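Unbridge Marsh Turtle and Amphibian Recovery
Progress report to the Vernumier Fund
Prepared by Meriem Kamel, project lead, Goltport field office

Reporting period: through March

1. Status of the work

Nest protection at the Hinds unit is complete for the season. Wire covers were installed over all turtle nests found on the south bank, and the old fence line was moved back from the water to leave a wider strip of open sand. Raccoon digging was recorded at 2 covers. Both held and were reset the same day.

The first of three breeding ponds has been dug and lined with clay from the site. Water depth has stayed within the design range since filling. Spotted salamander egg masses were found along the north edge in March, one season earlier than the work plan expected. Ponds two and three are staked but not dug. The access road is too soft for the excavator, and the contractor will return when it firms up.

2. Monitoring

Night call surveys began at 8 p.m. on each survey date and followed the route used last year. Wood frogs were heard at every stop on the Unbridge side. No chorus frogs were heard at Hinds. One recorder failed and its data could not be recovered - the gap is marked in the attached table.

3. Budget

Spending is under plan by $3,000, all of it in the excavation line. We ask to carry this amount into the next period. A further $500 was moved from travel to supplies to replace the failed recorder. No other changes are requested.

4. Next period

Dig ponds two and three. Plant 500 plugs of native sedge around pond one. Remove nest covers after the hatch and store them at Goltport. The landowner agreement for the east parcel is still unsigned, and planting there will not be scheduled until it is - a revised timeline will follow with the next report.
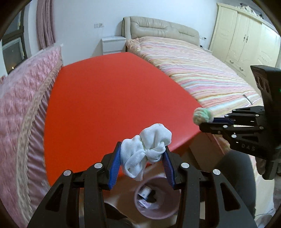 Page 3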